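The Irkbridge Lending Room opened in November in the former ticket office of the town's bus station. It holds no books. Residents may borrow tools, kitchen equipment, camping gear and children's games for up to two weeks, on the same terms as a public library, and the service is free to anyone with an address in the town.

The scheme is managed by Rukhsana Ghumman, who spent six years with the county library service before her appointment. The collection began with donations from households and now stands at more than 60 items. The most requested are the carpet cleaner, the sewing machine and a set of long ladders, for which there is a waiting list throughout the spring.

"People were buying a drill to put up one shelf," Ms Ghumman said. "Most homes here are small, and there is nowhere to keep it afterwards."

The question of storage has also occupied the Lending Room itself. The ticket office was built for two clerks, and its shelves were designed for timetables. Larger equipment is kept in the old parcels store across the yard. Smaller goods are sorted by use and kept together with their leads, spare parts and printed instructions, so that a borrower receives a complete set.
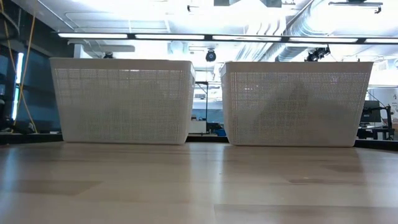
## Repairs and returns

Every item is inspected when it comes back. Haris Dogar, a retired electrician, tests anything with a plug and records the result in a ledger kept at the counter. Items that fail are repaired where parts can be found — a matter which has become more difficult as manufacturers seal their products shut.

Borrowers are asked to return goods clean. Late returns carry no fine, although a second loan is not granted until the first has been settled. Ms Ghumman reports that losses have been few. A tent went missing over the summer and was later handed in at the railway station, complete with its pegs.

## A model from abroad

The arrangement owes much to a similar service in Grestard, where Gaspard Moulin has run a lending workshop for several years. Mr Moulin visited Irkbridge before the opening and advised that the catalogue should remain short. Grestard had at one time accepted every donation offered, and its shelves were soon filled with bread makers.

Zubaida Baloch, who represents the station ward on the town council, has asked for the opening hours to be extended into the evening. The present hours end at four o'clock, before many residents have finished work. The council will consider the request together with the renewal of the lease.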